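Vallby repair evenings to move into former post office

The monthly repair evenings in Vallby will have a permanent home starting in January, after the town agreed to lease the ground floor of the old post office on Soomro Street to the group that runs them.

The lease is for two years. Rent has been set at $1,160 a year, plus a share of the heating.

Hina Rizvi, who started the evenings in her own garage, said the group had outgrown the library's back room. At the last session people brought in 86 items, mostly lamps, zippers and small kitchen appliances, and the line was still out the door at closing time.

"We were sending people home with their toasters," Rizvi said. "That was the part I didn't like."

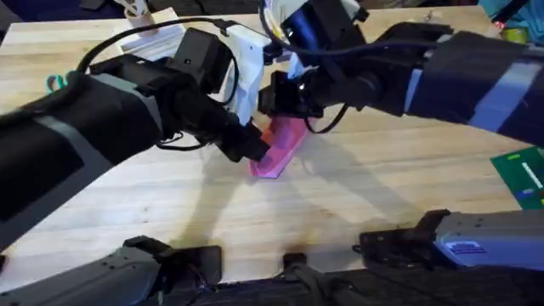
The post office has been vacant since the counter service moved to the Tarnalik shopping center. Its sorting hall has good overhead light and a loading door on the alley side, and the group plans to put in six work stations. Garnet Ouellet, a retired cabinetmaker, is building the tables. He wants plain tops in pale wood with the grain left showing, like the tabletop in the photo, on the grounds that a dropped screw is easier to find on a light surface. Each station will have its own power strip and a drawer for parts. Sewing will be moved to the front windows, where the old stamp counter was.

Tariq Cheema of the town's property office said two other groups had asked about the space. One later withdrew, and the other wanted it only during the summer. The upper floor is not part of the lease and will stay closed until the stairs are replaced.

Some neighbors raised parking at the hearing. Khurram Tanoli, whose bakery is next door, asked that the alley be kept clear in the early morning for flour deliveries. The group agreed not to use the loading door before 10 a.m.

Dendum, the hardware store on the square, will supply glue, fuses and sandpaper at cost for the first year. Repairs will remain free, though visitors are asked to pay for any parts. Microwaves and gas appliances will still not be accepted.

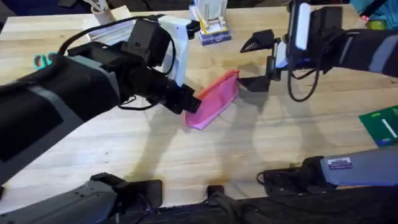
COMMUNITY

Nuwan Munshi is taking names for people who would like to help with sewing or electrical repairs. No experience is needed for the check-in desk. A sign-up sheet is at the library, next to the returns slot, and the first evening in the new space begins at 6:30 p.m.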